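Teaching an Arm to Clear a Kitchen Table: Our Term Project with the Fatora Arm
Project report, Herrera Lab Course, Cultovville

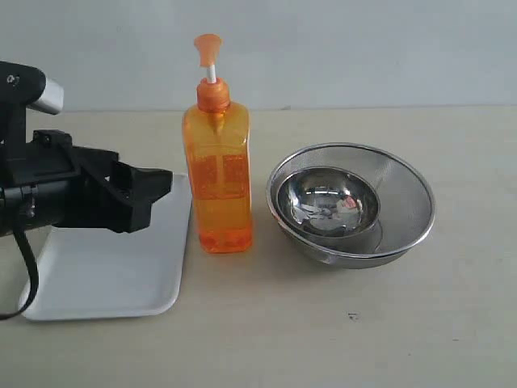

Figure 1. The gripper over the white tray, with the orange pump bottle and the strainer and bowl to its right.

1. How we got here

When our group picked this topic we thought the hard part would be the learning, and we were looking forward to it. We had read about arms that pick up a new chore after watching a person do it a number of times, and we wanted to see how far three students with one arm and one table could get with the same idea. What we ended up spending most of the spring on was the part that comes first, which is gathering the examples. We don't regret it at all (well, maybe a little in March, when we had to throw out a whole batch), and this report is mostly about that work.

The task itself sounds simple. A few kitchen things stand on a table, and the arm has to pick up the one it is told to and set it down on a tray. We chose kitchen things partly to have something everyone in the class would recognize and partly for the trouble they cause. A see-through bottle full of orange soap looks different every time the light changes, and a shiny steel bowl is a bit like a mirror, so whatever happens to be near it shows up inside it too. The mesh strainer reads as flat gray in our recordings, and the little bowl sitting inside it means the arm has two rims to choose from, one right next to the other.

2. How we recorded

One of us drove the arm with the hand controller while another kept the log and called out the object for that run. The third person reset the table between runs. We traded places often, and that did more good than we expected. Each of us turned out to have a driving style - one came in low and slow from the side, one liked to hover a long while first - and we wanted the learner to see all of them.

Every run began from a starting pose off to the left and ended when the object was on the tray and the gripper had opened and backed away. If the driver bumped something or let go too early, we kept the recording but marked it as a failed run in the log. The Bostgate software saves the joint positions, the gripper opening and the video together, so all we had to type in was the object, the driver and whether it worked.

By the end we had 383 runs. Of these, 70 were marked as failed, and we kept them in a folder of their own. Most of the failures were with the small bowl. Its rim is thin, and if the fingers come down even a little crooked they catch the strainer as well, and then the pair of them come up together.

3. The batch we lost

For the first weeks we always put the objects in the same places, simply out of habit. It felt tidy and it made resetting quick. When we trained on those runs, the arm did beautifully as long as the table looked just the way it always had, and then somebody moved the bottle over by the width of a hand and the arm went, very confidently, to the old spot and closed on air. It had learned the place and paid hardly any attention to the bottle.

So we set that batch aside and started again with a sheet of 17 layouts. Some had the bottle and the strainer close together with only a narrow gap, others spread them out, and in a few the tray was turned. The person resetting the table drew a layout from a cup before each run. It was slower and there was some grumbling, but the second set was much better to learn from.

We also learned to be careful with shadows. The arm is dark and bulky, and when it hangs over the tray it shades part of the surface. We recorded some runs in the morning and some with the ceiling lights only, hoping the learner would stop caring about the difference.

4. Results so far

With the new set, the arm managed the bottle in most of our trials, including layouts it had not been shown. The strainer came next. The small bowl is still the weak one, and we would call it unreliable. For the final comparison we held back 80 of the good runs and used them only for checking, never for training.

5. What we would do next time

We would write the layout sheet on the first day, before touching the controller. We would also record the bowl both on its own and inside the strainer, and give it more than its fair share of runs, seeing how much harder it is than the rest. And we would agree early on what counts as a failure. Two of us marked a tipped bottle as failed if it still reached the tray and one of us didn't, and sorting that out afterward meant watching a very long afternoon of video.

The log, the layout sheet and the recordings are in the course folder for next year's group, who are welcome to add to them.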